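The long business of a white surface
By Lizeth Tello
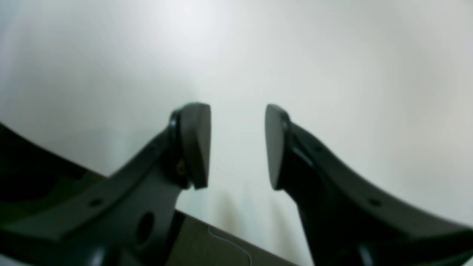 Pale and smooth, brightest where the light falls on it.

Walter Flores has been painting and refinishing surfaces for 18 years, and he still gets asked the same thing on nearly every job. The customer wants it white. Which white, he asks, and they look at him as if he were being difficult.

He keeps a box of sample boards in his van, each painted on one side. He props them up in the room and leaves them there overnight. In the morning the one that looked clean in the shop may have gone grey, or picked up a touch of green from the garden outside. "It's the same paint," he says. "The room does that."

Flores works out of a unit in Llanos that he shares with Jhosep Cabrera, a joiner. Cabrera makes the cupboards and worktops and Flores finishes them. They have done it this way for six years and mostly agree, except on the matter of sheen. Cabrera likes a dead flat finish. Flores prefers a little shine, as it wipes down better, and in a kitchen he usually wins.

A shiny surface shows everything, though. Any dip in the board will turn up as a streak as soon as the lamp goes on. So most of the work is done before the tin is opened. The board is filled, left, sanded by hand, wiped, and looked at with a torch held low to one side. Then it is sanded again with a finer paper, usually 300 or close to it. Flores does his looking in the late afternoon with the main lights off.

The paint he uses now is called Lustia, a water-based enamel. He was slow to give up the old oil paints and says so. They flowed better and forgave a heavy hand, but they yellowed, worst of all behind doors and inside cupboards. He puts on three thin coats with a short roller and leaves a day between them.

Looking after it is simple enough. Warm water, a drop of washing-up liquid, a soft cloth, then a dry one. No cream cleaner and no scouring pads - these take the shine off in patches, and the patches catch the light for good. Tea should be wiped up the same day. For scuffs he suggests a damp cloth and some patience before anything stronger.

A full kitchen repaint starts at 1000 euros, more if the old finish has to be stripped. People do try it themselves, and he has no objection. His advice is to start with the inside of a door, and to buy a better roller than the one they were going to buy.

He and Cabrera are booked until the end of May. The next job is a long run of shelving, to be painted white. The customer has had the sample boards for a week and is down to two.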